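# 木台面保养：哪些说法值得信

九月换季，各种“木台面急救”的帖子又冒出来了。我家厨房用木台面好些年，前前后后试过不少偏方，多数没什么用，有几个还留下了需要返工的痕迹。下面按“听得最多”的顺序写，只谈上油的实木台面。刷了清漆的台面另算，油渗不进去，擦再多也只是在漆面上抹一层黏糊糊的东西。

分不清自己家是哪种，滴几滴水，放十分钟。水珠一直鼓着，底下颜色不变，多半是漆面，或者油还足；水摊开了，木头颜色变深，就是该补油了。测完擦干。

## “每个月都要上一次油”

这话最常出现在油罐背面。我买过一罐 Blomqvist 的台面油，129 元，说明上写每月一次。照做了半年，台面发黏，夏天胳膊搁上去能粘住袖子。后来改成滴水测试不过关才上，水槽边一年三四次，离水远的那头一年一次都算勤快。

新台面例外，头几周木头吃油快，可以多来几遍，每遍薄薄一层。薄到什么程度？抹开，等二十分钟，用干布把浮油全部擦走，擦到手摸上去不滑。多数人的问题都出在最后这一步：舍不得擦。

## “橄榄油就行，还天然”

不行。橄榄油不会干，在木头里待久了会有哈喇味。菜籽油、葵花籽油我也不建议，一个道理。核桃油倒是能慢慢固化，可是贵，家里有人对坚果过敏的更不要碰。

常用的就两类：矿物油和干性油（亚麻籽油、桐油之类）。矿物油便宜，没味道，也不会真正干透，所以要补得勤；干性油慢，但固化以后耐用得多。买的时候看清楚成分，“天然木油”四个字什么也没告诉你。标着“熟亚麻籽油”的，很多加了金属催干剂，会不会接触食物，自己先查一查。

还有一件事要当真：**浸过干性油的布不要揉成团丢进垃圾桶，会自己发热着火。** 摊平在户外晾到发硬再扔，或者泡在水里，装进带盖的金属罐。这一条我没有任何怀疑。

## “柠檬加盐，什么渍都能去”

柠檬加盐去味还可以，切过洋葱蒜之后擦一擦，确实淡一些。去渍就得看运气了。铁锅底在湿台面上留下的黑圈，是铁和木头里的单宁起了反应，柠檬能让它浅一点，我试过三个黑圈，没有一个消失。真要去掉，得用草酸类的木材漂白剂，戴手套，开窗，用完多次清水擦净，干透再打磨上油。嫌麻烦的话，垫一块锅垫，比什么都省事。

至于小苏打，在橡木上要小心。碱性的东西碰到单宁重的木头会发暗，我那块斑就是这么来的，比原来的咖啡印还显眼。
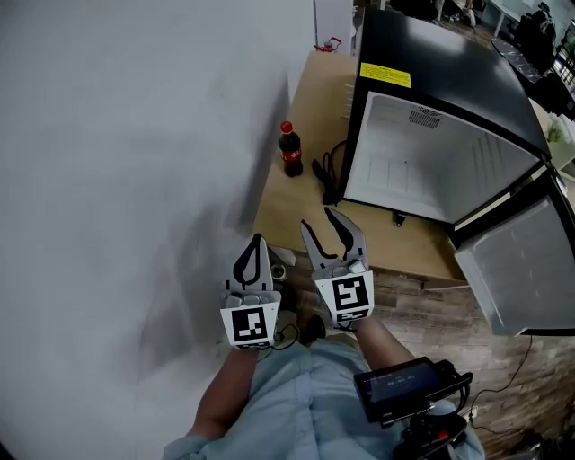 *浅色木台面*

## “蛋黄酱去白印”

白色水印是潮气闷在表层里，多见于漆面和打了蜡的面。蛋黄酱能不能去？邻居 Bendik Nordin 说他用过，第二天印子没了。我问他中间放了多久，他说一整夜。潮气自己跑掉，一整夜也差不多够了。我的做法是什么都不抹，先晾一两天，还在的话隔着干棉布，用最低温的熨斗（不开蒸汽）轻轻走几下，随时掀开看。没好就停手，别加温。

## “砂纸目数越高越好”

网上有人拿 3,000 目的砂纸磨台面，说摸起来像丝绸。摸着也许是，可表面磨得太光，油反而不容易进去，而且那得磨掉你一个下午。我的顺序：

1. 有深刀痕或焦印的地方用 120 目，只磨到痕迹变浅，别追求完全抹平，磨出一个坑比留一道印子难看。
2. 整片换 180 目，顺着木纹走。
3. 微湿的布擦一遍，等它干，毛刺会立起来，再用 240 目轻轻扫掉。
4. 吸尘，干布擦净，上油。

到这里就可以了。电动砂光机能省力，边角处还是手工稳妥。戴口罩，木粉呛人。

## “木台面自带抗菌，不用怎么擦”

木头表面干了以后，细菌确实不好过，这一点有人做过研究。但从这里跳到“不用擦”，跨得太远。生肉不要直接在台面上切，另拿砧板。平时用一点洗洁精兑温水，拧干的布擦，再用干布收一遍水。白醋我偶尔用，兑稀，不常用，酸会一点点带走油层。漂白水、钢丝球、蒸汽拖把都别上台面。

## “翻新找人做，一劳永逸”

Ewan Trevaskis 家去年请人翻新，报价 2,000 元，含打磨和三遍硬蜡油。活干得不差，我去看过。“终身免维护”这句话我就不信了，果然不到一年，水龙头后面那一条开始发灰。发灰是水长期积着造成的，上什么油都拦不住。先把龙头底座和台面之间的密封胶换掉，再谈翻新，次序反过来等于白花钱。

顺便说说密封胶：选厨卫用的防霉硅胶，旧胶要刮干净，别在旧的上面再叠一层。打完至少等一天再碰水，以包装上的时间为准。

## 我还没弄明白的

蜂蜡。有人说油上面加一层蜂蜡能多挡几个月水，我在 Cimus 买了一小罐，一半台面加，一半不加，到现在大约 10 个星期，滴水测试看不出分别，加了蜡的那半边热杯子放上去倒是容易留圈。也许是我擦得太薄，也许蜡本来就只管手感。罐子里还剩大半，冬天暖气开了再试一轮。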